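Search this site Enter keywords Go

Skendstead set work: flooring notes

The February shoot of Rillonov used 22 practical props and one standing interior.

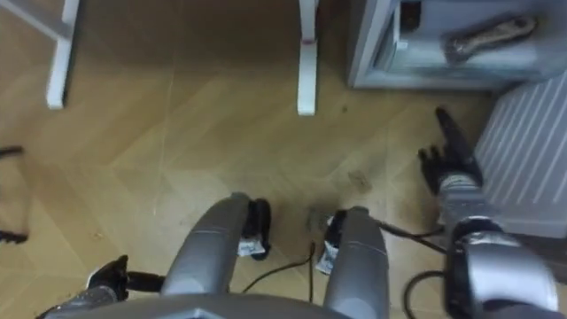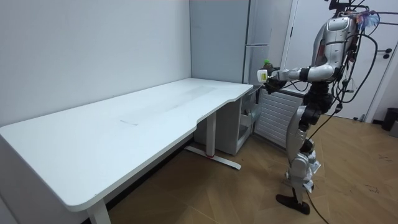

Continuity on the interior is logged by Rungnapa Onsri — one sheet per set-up, 29 sheets in all. Labels are recorded by colour and facing, so a small bottle with a green cap and yellow label gets its own line. Send corrections to Arturo Marchetti by 26/04/2021.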